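Rampersad Folding Kitchen Scale Table

Product code 2209
Made in our Greturden workshop
Usually sent out within 9 working days

Overview

The Rampersad is a folding side table for kitchens, utility rooms and market stalls. It gives you a steady, level surface at standing height and folds flat against a wall when you have finished with it. It was first built for smallholders who wanted somewhere to sort and weigh produce indoors, and most of our orders still come from people with large gardens or allotments. It also sells well to bakers and to anyone short of worktop.

The top is solid beech, finished with three coats of food-safe oil. The legs are powder-coated steel with a cross brace at the back. There is no assembly apart from fitting the four rubber feet, which are packed in a small bag taped to the underside.

What is in the box

Table with legs attached
Four rubber feet
One wall hook with screws and plugs
A small bottle of finishing oil
Care leaflet

A spirit level is not included. You will want to borrow one if you plan to use the table with scales.

Size and weight limit

The top is square. The maximum load is 40 kg, spread evenly. Please do not sit or stand on the table, and do not use it as a step. The load limit applies with the legs fully open and both catches locked. If only one catch is locked the table will hold light items but it will rock, and over time the hinge on the loose side will wear.

When folded, the table is thin enough to go behind most doors. The wall hook takes the full weight of the table if it is fixed into brick or a timber stud. For plasterboard you will need a heavier fixing than the plugs supplied.

The top

Each top is made from boards glued edge to edge, then planed and sanded by hand. Beech is a pale, close-grained timber and it does not pass on any smell or taste. Boards vary in colour and some have small flecks. We do not treat these as faults and cannot match a top to one you already own.

The oil finish will cope with damp vegetables, flour, dough and the odd spill. It is not suitable for hot pans. Use a trivet or a folded cloth. Standing water should be wiped up the same day, especially near the edges, where the end grain takes it in faster.

Winter squash, pumpkins and marrows can be kept on the table for short periods. For longer storage, move them to a slatted shelf so that air can reach the underside, and turn them from time to time. Squash with a damaged skin should be eaten first.
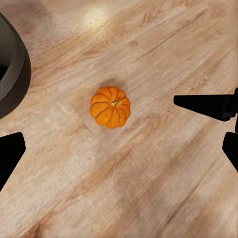

Fitting and first use

1. Lay the table face down on a blanket or a clean carpet.
2. Push a rubber foot on to each leg. They are a tight fit. Soaking them in warm water for a few minutes helps.
3. Open the legs until both catches click.
4. Stand the table up and check that it is level. The two front feet have a threaded core and can be wound out to suit an uneven floor.
5. Wipe the top with a barely damp cloth and let it dry before putting food on it.

The catches are stiff when new. They ease after a week or two of use. Do not oil them, as this attracts flour and grit.

Care

Wash the top with warm water and a little washing-up liquid, then dry it. Do not scrub across the grain. Beetroot, blackberries and turmeric will stain if left. Most stains fade with a paste of bicarbonate of soda and water, left on for ten minutes and rinsed off.

Re-oil the top when it starts to look dry. With daily use this will be every few months. Put on a thin coat, leave it for twenty minutes, wipe off what has not soaked in, and leave the table overnight. Lay oily rags out flat in the open air to dry before you throw them away. Rags left in a heap can catch fire.

The legs only need a wipe. If the coating gets chipped, touch it up with metal paint before rust sets in.

Options

Leg colours are cream, dark green and black. We stopped offering grey in February and have no stock left.

The Flaklow drawer fits under the top and slides out from either side. It is deep enough for a notebook, string, labels and a pair of secateurs. It must be taken off before the table is folded.

The Nendance rail clips to one long side of the leg frame and holds tea towels or paper bags on a roll. It can stay on when the table is folded, but the table will then sit further out from the wall.

Both can be added later. No drilling is needed.

Delivery

Delivery is free within 200 miles of the workshop. Beyond that we charge the courier's rate, shown at checkout before you pay. The box is long and awkward for one person to carry up stairs, and the driver will only bring it to the front door.

You can collect in person between 9 in the morning and 4 in the afternoon. Please ring first so that the table is packed and ready.

Returns and repairs

Unused tables can be sent back within a month for a refund, less the cost of return carriage. Keep the box if you can.

The frame, hinges and catches are guaranteed for five years. The top is guaranteed against splitting for two years, provided it has been oiled. Scratches, stains and scorch marks are not covered, but we can re-sand a top for a fixed charge.

Spare feet, catches and oil are kept in stock. For spares and repairs, write to Marietjie Gumede at the workshop and quote the product code, your leg colour and the number stamped inside the back brace.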